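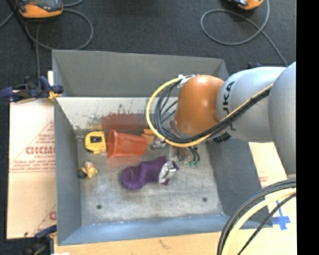

Caixa metálica cinzenta e braço com punho laranja-acastanhado

Fila de mensagens: o consumidor lê a mesma mensagem duas vezes

rdias_dev
9 de fevereiro de 2022
Tenho um serviço em segundo plano que lê de uma fila no Skutov e grava numa tabela. Em testes corre bem. Em produção, 82 mensagens foram processadas em duplicado numa só noite. O bloqueio está no valor por omissão e uso a biblioteca cliente Zavik, versão 3. Alguém já viu isto?

mculpa
Quanto tempo demora cada mensagem a ser tratada? Se passar do tempo de bloqueio, a fila volta a entregá-la a outra instância. Não é erro, é o comportamento previsto.

rdias_dev
Normalmente uns 2 segundos. Mas há chamadas a um serviço externo que às vezes ficam penduradas.

tecla_morta
Então aumenta o bloqueio para cinco minutos e fica resolvido.

mculpa
Discordo. Se a instância cair a meio, a mensagem fica presa esses cinco minutos e no fim é entregue outra vez na mesma. O que ele precisa é de gravar o identificador da mensagem com um índice único e ignorar o erro de chave repetida.

tecla_morta
Isso obriga a mexer na tabela. Nem toda a gente pode fazê-lo em produção.

jvaz
Na Pekham usamos uma tabela à parte só para os identificadores, na mesma transação — não se toca na principal. Limpamos os registos antigos em maio. Vejam também se a renovação automática está ligada, no Zavik vem desligada.

rdias_dev
Estava desligada. Liguei-a e pus um limite de tempo na chamada externa. Vou criar a tabela à parte e depois digo como ficou.

tecla_morta
Continuo a achar que é trabalho a mais para uma fila pequena.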